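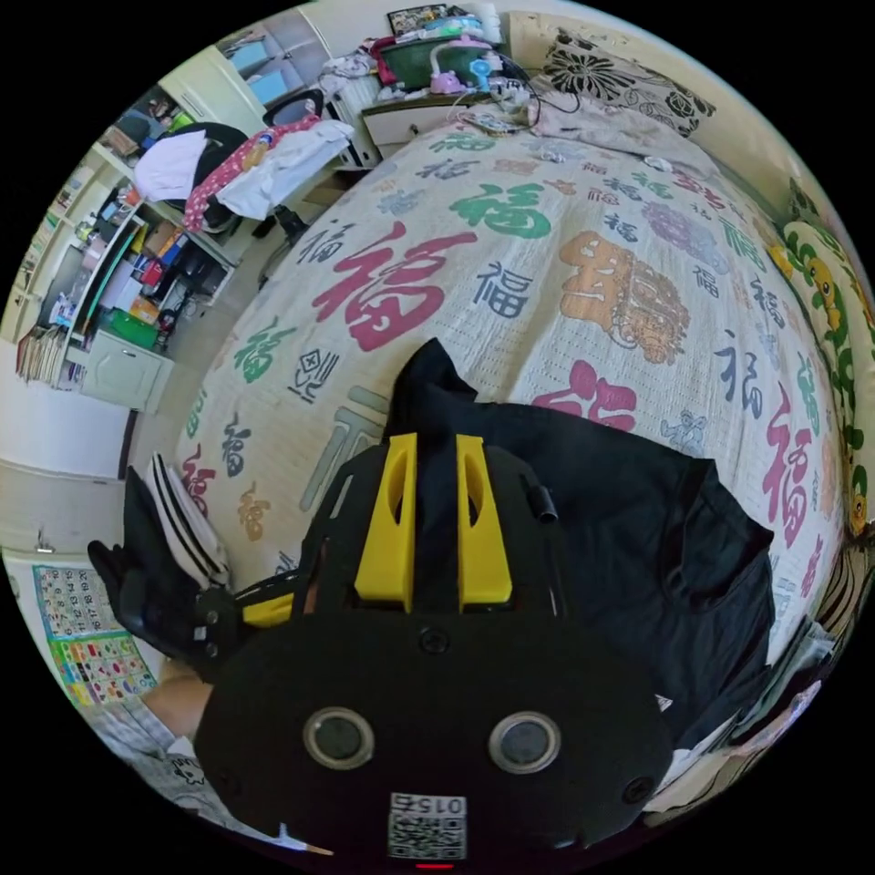 Dark clothes on the bed.

Home | News | Adopt | Contact
December – by Sanaa Filali

The Cotach cat shelter took in 15 strays last month after the feed store on Vaden Road closed. Two are still in quarantine.

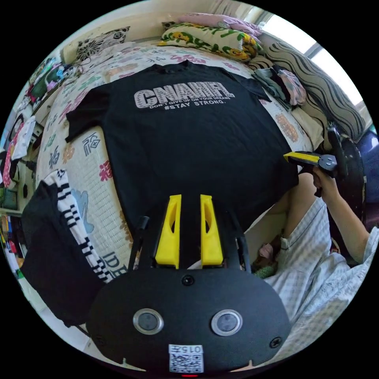 A black T-shirt with a message: "Don't give up on your dreams."

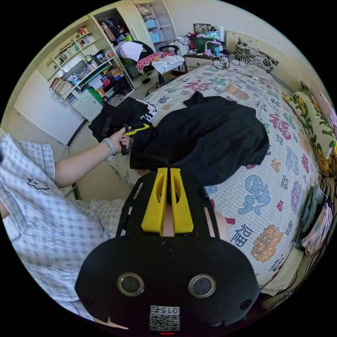 Adoption hours move to Wednesday afternoon. Bring a carrier – we have none to lend. Black clothes like the big one on the bed show every hair, but they make good bedding.

Comments
Bart Visser: Is the gray tom still there?
Walter Ticona: What time Wednesday?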